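Where Does the Water Go? How a Town Cleans What We Flush
18th May
By Marwa Hegazy

Every home in Plamdale is joined to a hidden network of pipes. When a toilet is flushed or a bath is emptied, the used water leaves the building through a pipe in the floor or wall. It then enters a larger pipe called a sewer, which runs beneath the street. Used water is also known as wastewater.

Most sewers are built on a gentle slope, so that gravity can pull the water along. Where the ground is too flat or rises uphill, a pump must lift the water to a higher pipe. The town has 2,541 manhole covers, and under each one is a shaft that workers can use to inspect the sewer.

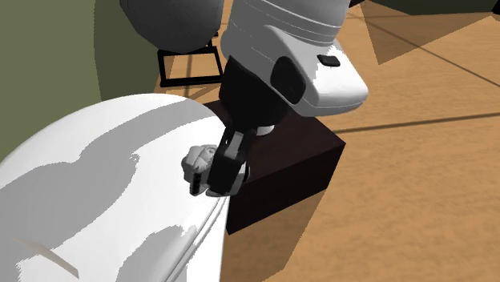

All of the sewers lead to the Nasr Treatment Works, beside the river. The first stop is a set of metal bars called a screen. Water passes between the bars, but rags, sticks and wipes are caught and taken away. Sand and grit are heavy, and they settle in a channel just past the screen.

Next, the water flows slowly into a wide tank and rests there for some two hours. Solid matter sinks to the bottom and forms a thick mud called sludge. Grease floats to the top and is skimmed off.

The water may look clearer at this stage, but it still contains waste too small to see. Living things called bacteria are used to remove it. They feed on the waste and need oxygen, as people do, so air is bubbled through the tank day and night. In February, when the water is cold, the bacteria work more slowly and operators must watch them closely.
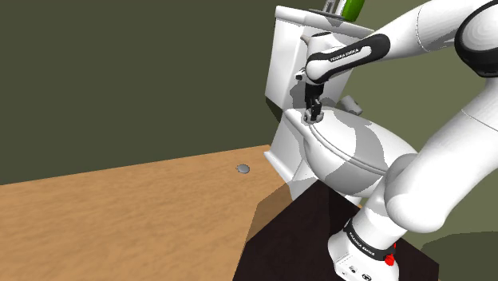
After the bacteria have done their work, the water moves to another settling tank. The bacteria sink, and many are sent back to be used again. The water is then treated with ultraviolet light, which stops most remaining germs from spreading. Samples are tested in the laboratory before the water is released into the river.

Sludge is useful too. It is kept in a warm, sealed tank, where other bacteria break it down and give off a gas. The gas can be burned to make heat and electricity for the works.

Children can help to keep the sewers clear. Only toilet paper and human waste should be flushed. Wipes, cotton swabs and paper towels belong in the trash. Cooking oil should never be poured down the sink; an adult can let it cool and put it in a container for disposal.

Words to know

Sewer: a pipe that carries used water away from buildings.
Sludge: the thick mud that settles out of wastewater.
Bacteria: living things too small to see without a microscope.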